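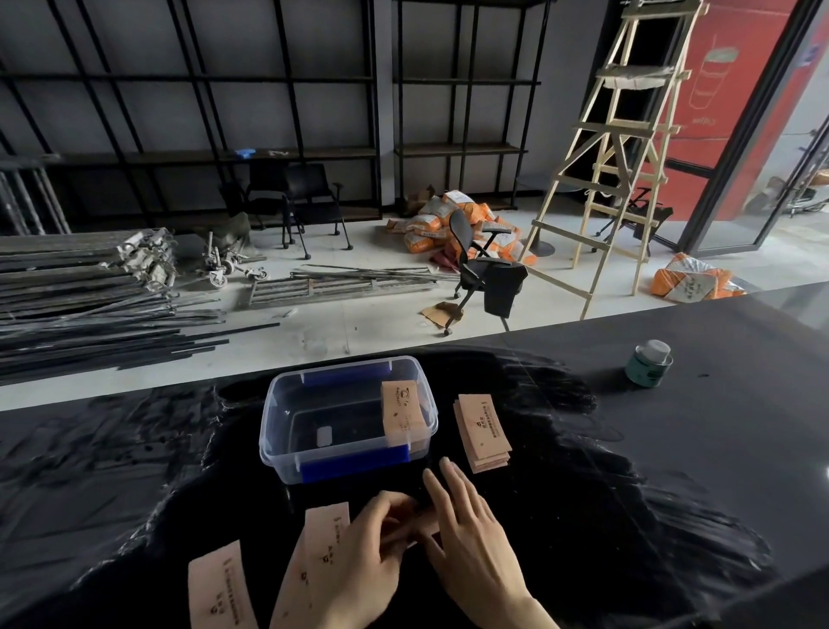
Trambridge to Introduce Automated Sleeve and Card Packing at Verex Site

Hand packing staff will move to checking, setup and order care as the first line enters service

TRAMBRIDGE, October. Verex, a supplier of printed sleeves and cards to cafes and small shops, today announced that it will bring automated packing into its Trambridge site. The first line will handle the filling of small storage boxes with printed pieces, a task that has been done entirely by hand since the company was founded.

The line is being supplied by Tuvex, which builds compact sorting and packing equipment for small workplaces. It will be able to place about 3000 pieces per shift. A packer working by hand at the counter currently completes 300 pieces between breaks, including the time needed to turn each one the right way and look over the print.

Seven employees now work in hand packing at Trambridge. All seven will keep their positions, and their hours and base pay will remain the same. Under the new arrangement, each will spend part of the shift running the line and part of it on print checks, short orders and customer returns. Training will take place during paid hours and will last 7 weeks.

"Our packers know this product better than anyone in the company," said Vibeke Juhl, Director of Operations at Verex. "They were the ones who told us which parts of the job wear out the wrists and which parts need a trained eye. We wrote the plan for the line from their notes."

Before the order was placed, packers were asked to record how they handle sleeves and cards of different sizes and weights. Their records were used to set the rules for how the line presents each piece, how it is turned and when it is set aside for a person to look at. Pieces with a faint logo or uneven text will continue to be judged by staff.

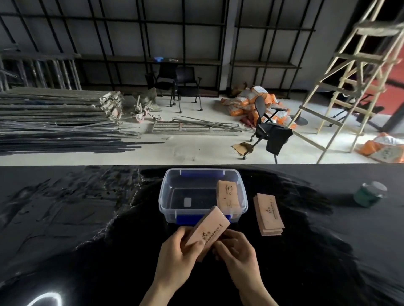
Hand packing work at the counter, with a printed card held in front of a clear storage box.

Some work will remain fully manual. Orders that mix several designs in one box will still be packed at the counter, as will samples and first runs of a new print. Verex expects this share of the work to grow, as customers have been asking for smaller batches with more variety.

The company has also agreed to a set of working terms with its staff. Any employee may stop the line without asking a supervisor. Output figures from the line will be used for planning and maintenance only and will not be used to rate individual workers. Staff who prefer to stay at the counter full time may ask to do so once training has ended.

"We do not want people to spend the whole day feeding a machine," Juhl said. "The rotation is written into the schedule, and it will be reviewed with the packing team before any second line is considered."

Software for the line will be provided by Giáp, which will also give on-site support during the training period. Screens and printed instructions will use the same names for products that packers use today.

About Verex
Verex prints and packs cardboard sleeves, cards and labels for cafes, bakeries and independent retailers. The company is based in Trambridge.

Media inquiries
Office of the Director of Operations, Verex, Trambridge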